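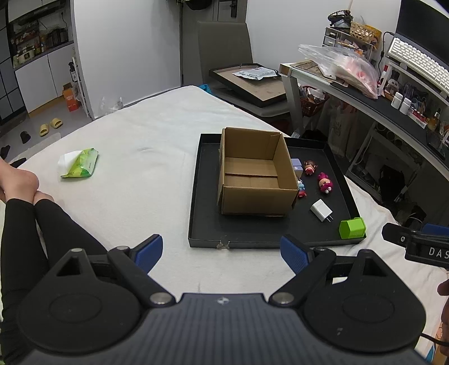 Kinnunen gives packers homework, and the robots get the grades

CILTON, 2022-03-09 - For as long as there has been a Kinnunen warehouse on the Wotardale road, the one thing nobody could do from home was pack boxes. Office staff could, in a pinch, do invoices at the kitchen table. The people on the benches had to turn up, clock in and stand on the rubber mat.

That rule is now on its way out, in a manner few on the benches would have predicted. The mail-order company has started sending packers home with a pair of hand-held grippers, a shallow black tray and a schedule of recording shifts. They put small things into boxes. A camera on the gripper watches them do it. The recordings go to Drosby, the packing system that Kinnunen is bringing into the small goods hall, and Drosby learns how to put small things into boxes.

The pay is the regular hourly rate. The boxes are not shipped anywhere. At the end of a run, everything is tipped out and packed again.

"I've spent years trying to get boxes out the door," one packer on the early shift said. "Now I fill one, empty it and fill it again, and they tell me it's my best work."

The company employs 267 people at the site, most of them in the small goods hall, where orders are made up of whatever customers felt like adding to the basket: phone chargers, doll-sized toys, blocks, pens, hair clips. Larger goods have gone through on conveyors and automatic tapers for years without much fuss. Small goods have held out. A charger has prongs. A toy figure has arms, and sometimes a dress. They roll, tip over and snag on the flaps, and a machine that has been taught to expect a neat brick does badly with all of it.

Two Drosby cells were installed last September at the far end of the hall, behind a yellow fence. They did well with soap. They did badly with nearly everything else, and for a good part of the winter the packers at the neighboring benches had the pleasure of being called over to free a plastic doll from a corner of a carton while an engineer took notes.

The answer, the company decided, was to show the machines how it's done by people who do it all day. The hand-held gripper has two fingers with textured blue pads at the ends, and a packer holding one has to work within the same limits as the robot. There is no sliding a thumb under something flat, and no sweeping four items up in one handful, which every packer in the hall can do and no supervisor has ever approved of.

It takes some getting used to. Several packers described the first evening as humbling. One compared it to eating soup in ski gloves. Another, who is among the fastest people on the late shift, said she needed three tries to get a toy to stand up and then remembered that it didn't need to.

"You find out how much your fingers have been doing without telling you," she said. "I was annoyed with the robot all winter. I'm a bit less annoyed with it now. Not a lot less."

The first packers recorded in a spare room at the warehouse, at identical tables under identical lights. Drosby became very good at identical tables. The project lead on the Kinnunen side said the recordings improved once people took the kit home and worked on whatever surface they had, with their own belongings standing around in the background. A system that has only ever seen one table, he said, tends to lose its nerve when it meets a second one.

So the recordings now come in from kitchens, living rooms and bedrooms all over Cilton. Packers are asked to mix the company's sample goods with odds and ends of their own, to leave items lying at awkward angles, and to avoid tidying up between runs. This last instruction has been followed with great discipline.

The target for the first stage was 1000 usable recordings. The packers turned in 1154, and the hall has been quietly pleased about that, in the way people are pleased to beat a number set by an office. Management put up a notice of thanks next to the time clock. Under it somebody has written "does the robot get one too?" and the notice has been left up.

What it all means for the jobs is a question that gets asked at every shift meeting, and gets a slightly different answer each time. Kinnunen says it has no plans to cut staff in the small goods hall this year. It says the Drosby cells will first take over the night orders, a shift that has been short of people for as long as anyone can remember, and that packers will move toward what it calls exceptions. An exception is an order the machine has looked at and declined.

Packers point out that this leaves them with the glass, the leaky bottles and the garden gnomes. The easy boxes, the ones that let you catch your breath on a long afternoon, are the ones the cells will be taking. The hourly bench target was written with the easy boxes included. The company agrees that the target needs another look, and says it will get one when the second stage is over.

There is also the matter of skill, and what it costs. A packer on a recording shift earns what she would earn at the bench, for work that will go on being used after the shift has ended. Some think that deserves a bonus. Others say they were never paid extra for training new hires either, and at least this one doesn't ask where the restrooms are. The company says a one-time payment is "under discussion," a phrase that the older hands translated without help.

The recording shifts themselves are popular, it should be said. They run two hours, they can be done sitting down, and there is no drive out along the Wotardale road in the dark. A packer with a bad knee has asked to do nothing else until summer. Another signed up, did a single evening and handed back the kit, saying that she already had one job that followed her home and it was called laundry.

Not everyone cares for having a camera in the house. Taking part is voluntary, and the company says recordings can be deleted at the packer's request, including ones where family members wander past or the conversation in the next room gets interesting. The sound is removed before anything is passed on. Packers had asked for that early, after one of them listened back to her own remarks from the first evening.

In the hall, the change is so far a modest one. The cells now manage mixed orders of small toys and electronics on most attempts, and are called off the job less often than they were in the winter. They are slow. An experienced packer can fill a carton, tape it and form an opinion about the customer while the arm is still deciding which end of a charger to take hold of.

But they have picked up a few habits. Packers who walk past the fence say the left-hand cell has begun to nudge the last item in a box, a small sideways push once it is already in place. It serves no purpose the engineers can name. Three different people on the early shift say they know exactly whose nudge it is, and have named three different colleagues.

The second stage of recording starts next week, with more home kits and a longer list of goods. Gift wrap has been put off until further notice.

Packers at the small goods hall who want to sign up for a recording shift can do so at the supervisor's desk. Trays should be returned with all sample items in them. The company would particularly like its chargers back.

RELATED

Wotardale road to close overnight for drain repairs
Kinnunen extends returns window after holiday backlog
Cilton bus timetable: early shift workers ask for one more stop
Soap, boxed by robot: a morning behind the yellow fence
Warehouse canteen brings back the pea soup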